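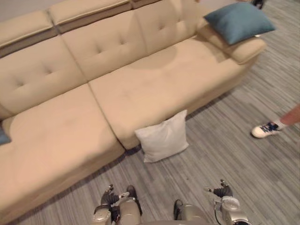 How do I get the static out of my living room?
Posted Apr 7, 2026 in Home & Comfort by mossy_kettle

Ok so this has been driving me nuts since March. Every single time I get up off the couch and touch the lamp, or the doorknob, or the poor cat, I get zapped. We're in a second floor apartment with carpet wall to wall and the heat is still running most nights. I bought a Lunisel humidifier (the small one) and put it next to the TV and I can't tell that it does anything. I've also been wearing the same fleece pants all winter, if that matters. I don't want to spray anything that will leave marks on the fabric. Is there something cheap I can do before I go buy a bigger humidifier?

3 replies

patitz_porch
It's the fleece! Fleece on a fabric couch is about the worst combo going, I did the same thing for years. Try cotton sweats for a couple of days and see how many zaps you get. Also, before you touch the lamp, hold your keys and tap something metal with the key first. The spark jumps to the key and you barely feel it – I do this getting out of the car too.
As for the humidifier, get one of those little humidity gauges from the hardware store and set it where you sit, not right next to the mist. Mine said 22 percent in the living room with the thing running full blast, so that explained a lot. You want to be up near 40. If the small one can't get you there in 2 days with the door shut, it's too small for the room.

dryer_sheet_dan_fan
dryer sheets. rub them on the couch. done

swati_st_upstairs
I'd go easy on the dryer sheets, they work for an evening but they can leave a waxy film and then dust sticks to it. What I do is throw a cotton blanket over the spot where I always sit (mine is just an old bedspread) and wash it without softener. Looks a little grandma but I quit getting shocked.
If you do end up spraying something, check the tag under the cushions first. W means water based cleaners are ok, S means solvent only, so keep water off it. Then test it on the back where it won't show and let it dry all the way overnight. I skipped that part on my old chair and had a ring on the arm until the day I gave it away.
And turn the heat down a couple of degrees at night if you can stand it – cooler air doesn't feel as dry, and the cat will thank you.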